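L'atelier de tri virtuel de Plendwood, raconté par celle qui l'a construit

Quand Amra Yordanov parle de bacs en plastique, elle parle vite, avec les mains, et il faut parfois lui demander de revenir en arrière. Depuis le mois de juillet, elle fait tourner chez Plendwood un service de simulation destiné aux petits entrepôts : on lui décrit un poste de tri, elle le reconstruit en trois dimensions et un bras robotisé s'y exerce, des milliers de fois s'il le faut, avant qu'un client n'achète la moindre vis.

« Au départ, je voulais juste une table, un bras et trois bacs, raconte-t-elle. Le plus simple possible ! Et puis on commence à s'intéresser à la hauteur des bords, à l'angle du poignet, et on y passe l'hiver (j'y ai passé l'hiver). »

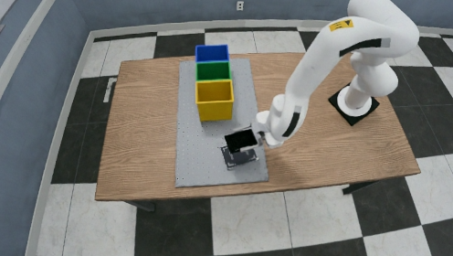 Le poste de tri simulé, avec ses trois bacs alignés sur la plaque perforée.

Le modèle de base tient en peu de choses, et c'est ce qui m'a plu en l'essayant. On charge la scène, on choisit une série, on lance. J'ai commencé par 254 essais, par prudence, avant de passer à 1506 dans l'après-midi. Les séries longues se préparent en quelques clics, et l'on peut changer de point de vue en cours de route, passer d'une vue d'ensemble à une vue rasante, presque à hauteur de table. Amra Yordanov tient beaucoup à cette deuxième vue.

« De loin, tout a l'air facile. Il faut descendre au niveau des bacs pour comprendre ce que fait le poignet, combien il reste de marge au-dessus du rebord. Moi, c'est là que je passe mes journées, et je ne m'en lasse pas ! »

Les étiquettes se modifient elles aussi. La version que j'ai eue entre les mains parle anglais, GENERAL, RETURNS, et une version française est promise avec la prochaine mise à jour.

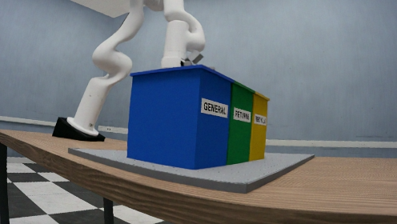

Chez Nikolaidis, on se montre plus réservé : le service est agréable à prendre en main, mais il faudrait pouvoir importer ses propres bacs sans passer par Plendwood, et les délais de réponse s'allongent dès qu'on sort du modèle standard.

Amra Yordanov ne conteste pas. « Ils ont raison, l'import est trop rigide. On y travaille. Pour l'instant je refais les bacs des clients à la main, un par un, et franchement j'adore ça, mais ça ne peut pas durer. »

Elle me parle ensuite de Randham, premier site à avoir testé l'outil, qui a demandé 2000 essais d'un coup le jour de l'ouverture. Le serveur a tenu, de justesse. Depuis, les séries sont découpées par lots de 300, ce qui permet de consulter les premiers résultats pendant que le reste calcule. J'ai trouvé cela très confortable : on prend un café, on regarde un lot, on corrige une vitesse d'approche, on relance.

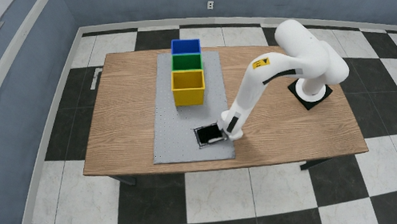
Et la suite ?

Le prochain chantier s'appelle Wultside. Il s'agit d'un deuxième poste, plus étroit, où le bras aura moins de place pour se replier. « C'est le cas de tous les gens qui m'écrivent, ils ont un coin de local et un pilier au milieu », dit-elle en riant. Elle espère l'ouvrir aux abonnés actuels sans supplément, et cherche encore deux entrepôts prêts à fournir leurs plans.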